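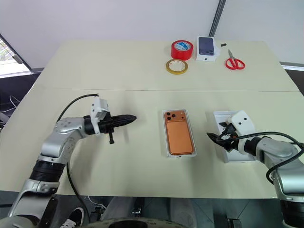
Bench for Unit 3: two arms, an open phone box with the phone face down in it, and the lid lying to the right.

Unit 3: Perception and control for two-armed unboxing
Notes by Shu-fen Shih

Welcome back! This is my favourite unit of the course, as it's the first one where your planner, your vision code and your gripper controller all have to get along. Last unit you moved one arm to one pose. Now you have two arms, thin cardboard, shiny surfaces and a lid that doesn't care about your coordinate frames.

Before the lab, please read the Fasel quick guide (the first 2 chapters are enough) and make sure Dikum starts on your laptop. Fasel is our motion planner and Dikum is the tool we use for replaying logs. If Dikum hangs on startup, see Wagner Miranda before the lab begins and he'll get you going.

3.1 What the head view is good for

The head view gives you the whole bench in one go: which things are out, which arm is closer to each, and whether the way between them is clear. Use it to choose an arm and to get a rough pose. It's a poor source for the last few millimetres, and the arms themselves get in the way. Look at the lid and the fingers resting over it. Your segmenter will see a white rectangle with a bite out of it, and if you take the centre of the visible part as the centre of the lid, you'll grasp off to one side.

Feng-yi Hsiao's fix from last year is lovely and simple. Project the arm model into the view, mark those pixels as unknown (unknown, please, and never background!), then fit a rectangle of known size to the edges that are left. Try it on the practice log and watch the error shrink.

White on cream is the other headache. Depth is often noisy at the rim of a box, so fit the table plane first and look for height above it. The seam between the table sections can show up as a strong straight line. Mask it out once, at calibration, and forget about it.

3.2 Handing over to the wrist view

Once the gripper is close, we switch to the wrist view and stop trusting the head estimate. The handover happens inside 40 mm. Your job is to write the switch so the target doesn't jump: blend the two estimates over several control steps, and drop the head estimate completely at the end of the blend. 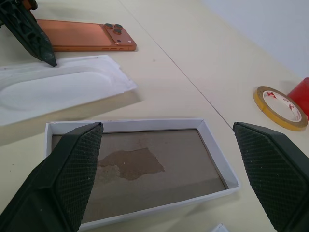 Shallow boxes need care at this stage. The walls are thin, so the fingers have to come down on either side with the pads parallel to them, and a small yaw error means one pad touches first and pushes the box along the table. Run the yaw correction before you descend, with the fingers open. Then close under a force limit, starting low and going up in small steps.

Flat panels inside a box can also fool the depth channel, so check the colour channel before you decide that a box is empty.

3.3 Lab task

Load the practice log, 453 steps long, into Dikum. Write a node that reports the lid pose at every step along with a confidence value. When confidence drops, your node should hold the last good pose and say so in its output. Casimiro Sarmiento will show the Turunen plotting add-on at the start of the lab, and it makes the jumps really easy to spot.

Hand in your code and one plot. Bring questions, I love this stuff!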